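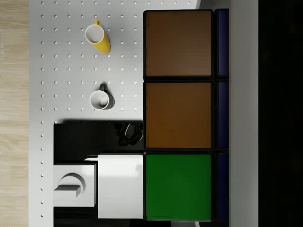 Caneca amarela e caneca escura na superfície perfurada do simulador, vista de cima.

Comparar garras em simulação poupa tempo, mas comparamos mal

Há um hábito que se instalou em quase todos os laboratórios pequenos que conheço, incluindo o meu. Antes de comprar uma garra, monta-se a cena no simulador, põem-se umas canecas na mesa, corre-se o controlador durante a noite e de manhã olha-se para a percentagem. A garra com a percentagem mais alta é encomendada. Defendo que este procedimento, tal como é feito, responde a uma pergunta que pouca gente tem, e que o problema está muito mais na preparação do ensaio do que no simulador.

Começo pelo caso que me levou a escrever. Em setembro tínhamos de escolher entre a garra de dois dedos da Larneck e a de três dedos da Senthorpe, para um braço que ia passar os dias a arrumar loiça numa cozinha de ensaio. O controlador era o Pascual, que já usávamos, e o simulador era o Flirno. A tarefa de partida era simples: pegar numa caneca pela borda ou pela asa, levantá-la e pousá-la noutro sítio sem a tombar. A Larneck acertou 20 em 20. A Senthorpe falhou várias vezes, quase sempre na caneca mais baixa, com o terceiro dedo a empurrar a asa antes de os outros dois fecharem.

Com aqueles números a conversa parecia terminada. A Brittany Beaulieu, que é quem assina as compras, já tinha o formulário aberto. Quem a travou foi o Edgardo Manalo, com uma observação que na altura me pareceu picuinhice: na posição inicial, as asas das duas canecas apontavam praticamente para o mesmo lado. O ficheiro da cena variava a posição e deixava a orientação quase quieta. Os nossos 20 ensaios eram, para efeitos da asa, o mesmo ensaio repetido.

Rodámos as canecas e corremos tudo outra vez. A Larneck continuou à frente, mas a diferença encolheu bastante. Quando a asa ficava atravessada no caminho dos dois dedos, o controlador rodava o pulso, chegava perto do limite da articulação e fazia uma aproximação feia. A Senthorpe, que tinha sofrido com a asa num sentido, passava bem por ela noutros dois. Nenhuma destas coisas aparecia na percentagem da primeira noite.

Depois houve a bancada. Pedimos a Larneck emprestada ao distribuidor e repetimos a primeira tarefa com canecas de verdade, nas mesmas posições. Deu 17 em vez de 20. Não me parece um mau resultado, e quem trabalha com isto sabe que perder três pegas na passagem para a bancada é até pouco. O que me incomodou foi a natureza das falhas. Duas foram escorregadelas na borda, coisa que o simulador podia ter mostrado se o atrito não estivesse no valor que vem de origem. A terceira foi da câmara.

A câmara merece um parágrafo à parte, porque é onde vejo mais descuido. Uma câmara virtual olha a direito para baixo, não vibra, não tem suporte que estorve e pode ser posta num ponto onde, no laboratório, está o próprio braço. A vista de cima é confortável para quem programa. A borda da caneca é quase um círculo, a superfície faz de fundo, e o ângulo resolve-se num plano. Mas de cima sabe-se pouco sobre a altura das coisas. Uma caneca alta e uma caneca baixa ficam parecidas, e um estimador que vá buscar a altura ao ficheiro da cena, como o nosso ia, está a fazer batota sem ninguém ter decidido fazê-la. Na bancada essa informação não existia. A garra desceu até à altura da caneca alta, fechou os dedos no ar e subiu com toda a confiança.

Se tivéssemos comparado também câmaras, teríamos percebido isto mais cedo. Acabámos por fazê-lo de qualquer modo: uma vista de cima, uma oblíqua, uma no pulso. Com a câmara no pulso, a Senthorpe perdia, porque o terceiro dedo tapava parte da imagem nos últimos centímetros. Com a oblíqua, as duas garras ficavam próximas. A escolha da garra dependia da escolha da câmara, e nós tínhamos fixado a câmara antes de começar, por comodidade, sem escrever em lado nenhum que a tínhamos fixado.

Ao todo foram 106 tentativas contadas, entre simulador e bancada. É pouco para um artigo e é bastante mais do que a maioria das equipas faz antes de gastar o dinheiro. Digo-o sem grande orgulho, porque metade podia ter sido evitada se a primeira noite tivesse sido mais bem pensada.

Conheço as objeções. A primeira é que uma comparação rápida serve para excluir o que é manifestamente mau, e que ninguém lhe pede mais. Concordo com a primeira parte. A segunda é falsa na prática. Um número com ar de definitivo acaba num diapositivo, o diapositivo acaba numa reunião, e na reunião já não está presente a pessoa que sabia que as asas apontavam todas para o mesmo lado. A Brittany disse-me depois que teria aprovado a compra em cinco minutos, e com razão, pois o quadro que lhe mandei não tinha uma única reserva.

A segunda objeção é que o simulador não é a realidade e que, portanto, mais vale ir logo para a bancada. Ouço isto sobretudo a quem tem bancadas livres. Para nós, uma tarde com a garra emprestada custa marcação, transporte, um adaptador de flange que nunca serve à primeira e uma pessoa de pé ao lado do botão de emergência. O Flirno correu de noite enquanto dormíamos. Seria um disparate deitar isso fora. Além do mais, a orientação das asas, a altura tirada do ficheiro e o atrito de origem eram erros nossos e corrigiam-se todos no teclado.

A terceira objeção é a mais séria e veio do Edgardo. Diz ele que, se variarmos tudo, deixamos de saber o que estamos a medir: muda a orientação, muda a luz, muda a câmara, muda o atrito, e no fim temos uma média de coisas que não se somam. Tem razão quanto à média. A minha resposta é publicar menos médias. Prefiro uma tabela com linhas feias, em que se leia que determinada garra falha com a asa à esquerda e a câmara no pulso, a um valor único com casas decimais. Uma tabela dessas dá mais trabalho a ler e permite a quem compra perguntar se, na sua cozinha, as canecas ficam com a asa à esquerda.

Do lado dos fabricantes também havia que fazer. A folha técnica da Senthorpe traz a força de fecho, o curso e a massa, tudo coisas úteis. A da Larneck traz o mesmo e ainda uma taxa de sucesso em pega de objetos domésticos, sem dizer que objetos, em que posições, com que câmara ou com que controlador. Dei por mim a citar essa taxa numa conversa, como se fosse uma propriedade da garra, igual à massa. Não é. Uma taxa de sucesso pertence à montagem inteira, e publicá-la sozinha devia causar algum embaraço.

Acrescento uma coisa sobre o controlador, de que quase não se fala nestas comparações. O Pascual foi afinado por nós, ao longo de meses, com uma garra de dois dedos. As velocidades de aproximação, a folga antes do fecho, a maneira de escolher o lado da pega, tudo aquilo foi sendo acertado com dois dedos na ponta do braço. Quando lhe pusemos a de três, mudámos o modelo geométrico e pouco mais. A Senthorpe entrou na prova com os sapatos da outra. Só demos por isso quando já tínhamos resultados, e a tentação de não mexer em nada foi grande. O Edgardo passou uma tarde a reafinar a folga e recuperou parte das falhas na caneca baixa. Quanto teria recuperado com os mesmos meses de afinação, não sei dizer.

Comprámos a Larneck. Continuo a achar que foi a escolha certa para aquele braço, com a câmara oblíqua que entretanto montámos, e não quero que se leia este texto como um arrependimento. O que mudei foi a forma de pedir o ensaio. O ficheiro da cena passou a ter a orientação sorteada desde o início. O estimador deixou de ler o que não conseguiria ver. O atrito tem três valores, escolhidos depois de arrastar canecas nossas com um dinamómetro de mola. E o quadro que segue para a Brittany leva por baixo, no mesmo tamanho de letra dos resultados, a lista do que ficou fixo.

Ela queixa-se de que a lista é comprida. Da última vez devolveu-ma com duas perguntas à margem, ambas sobre a câmara, e ainda só consegui responder a uma.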